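Setting House Rules for Robots That Handle Food

When Heike Strobel joined the practice group at Stirkholm in April, the organization had a set of written rules for robot arms in kitchens that ran to 37 clauses. Most of them had been taken over from factory work. She was asked to decide which ones should stay.

"A factory rule assumes the part is always the same and the person is always trained," Strobel says. "In a home kitchen you can assume neither. We kept the clauses on stopping and on speed. Almost everything on handling had to be written again."

The revised code, known internally as Grube after the building in which it was drafted, applies to any arm that picks up, moves or sets down food in a space also used by people. It is voluntary. Members who adopt it agree to test against it before a system is placed in a working kitchen, and to keep the records of those tests for review.

Strobel is firm that simulated testing must come first. Under the code, a developer must complete 3000 simulated handling runs in at least two kitchen layouts before physical trials may begin. Each failed run must be logged with a plain statement of what went wrong.

"Some members wanted to report a success rate and nothing else," she says. "A rate does not tell a reviewer whether the arm dropped a piece of fruit or pushed a plate off the counter. Those are different events, and the code treats them differently."

The code sorts failures into minor, serious and stopping. A dropped item that stays on the work surface is minor. Contact with dishware hard enough to move it is serious. Any motion beyond the edge of the counter while a person may be standing there is a stopping failure, and testing may not resume until the cause has been found.

One of the longest debates concerned seating. The first draft required all chairs and stools to be removed from the test layout. Strobel argued against this, and the final text requires that furniture normally found in the room remain in the model.

"People sit at their kitchen counters," she says. "If the arm has only been tested in a cleared room, the test says very little about breakfast."

A second debate concerned crowded plates. The handling section, which was trialed by the software team at Cadar, now calls for tasks in which the item to be picked up lies against another item. Cadar submitted 722 logged failures from its first round, and Strobel describes the submission as the most useful document the group received. Many of the failures took place in the last moments before the grasp, when the fingers were already low over the plate and a neighboring item was in the way.
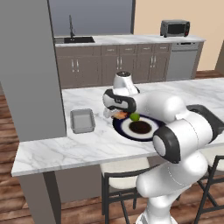
A simulated handling task at a kitchen island, with several food items sharing one plate.

As a result, the code now asks for a short pause above the plate before the fingers close. Developers may shorten the pause later if their records support it. Strobel acknowledges that this has not been popular.

"It makes the arm look slow, and companies do not like to show a slow arm," she says. "I understand that. My answer is that the pause gives a person time to speak up or press stop — and it gives the system time to check its own aim."

Nonda, a supplier of grippers, has asked for an exception where the food is packaged. The request remains open. Strobel expects to allow it for sealed goods only, with a written record for each product type.

Physical trials under the code begin with 100 supervised runs, during which one trained person must remain within reach of the stop control and have no other duty. Strobel was asked whether that number could be lowered for members with strong simulated results.

"Not in this edition," she says. "We will look at the records next year and see what they support."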